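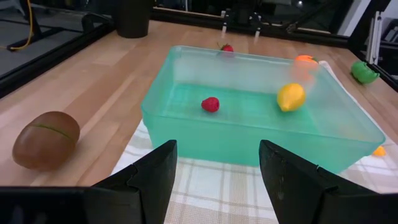 Figure 2. Wrist view of the bin-loading task. Toy produce lies inside the teal bin and on the table around it; the gripper is open.

3.2 Collection of Demonstrations

All demonstrations were recorded by remote control. The operator sits outside the reach of the arms and moves a pair of hand-held leader arms, whose joint positions are copied by the arms at the table. We also tried guiding the arms directly by hand, as was done in the earlier Gredlow study. Direct guidance was easy to learn, but the operator's hands and sleeves often entered the wrist views, and the recordings could not be used to train a policy that depends on those views. It was kept only for setting the start pose.

The task is stated to the operator in one sentence: place the toy produce in the bin. No order is prescribed. Operators were asked to work at a steady pace, to use whichever arm was nearer to the piece, and to avoid passing a piece from one gripper to the other. The bin stands on a woven cloth, which allows the fingers to touch down beside a small piece without striking the wood. The cloth can wrinkle under the fingers, and operators were told to leave such wrinkles alone during an episode.

Before each episode, the pieces were scattered again by an assistant following a printed card from the Ulberg layout set. Some layouts begin with one or more pieces already in the bin, so that the policy does not learn to treat an empty bin as the only valid starting condition.

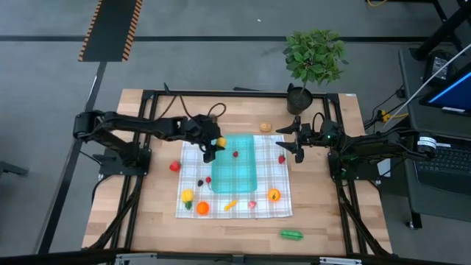

Small pieces proved harder for new operators than large ones. A berry near the wall of the bin leaves little room for the outer finger, and the usual error was to close the gripper too early and push the piece along the cloth. Each operator therefore completed 25 practice episodes, which were discarded, before recording began. Recovery from a missed grasp was allowed and was kept in the data — a policy that has never seen a second attempt tends to stall after its first failure.

In total, 12 operators contributed over 300 episodes. An episode was rejected if a piece left the table or if the operator paused for more than five seconds. Hường Lý reviewed the recordings with the Kiều annotation tool and marked the start and end of each grasp. Episodes recorded before 7 September 2020 used an earlier version of the Nurketero control software, with a slower gripper response, and are listed separately in Appendix B. They were not used in the comparisons reported in Section 4.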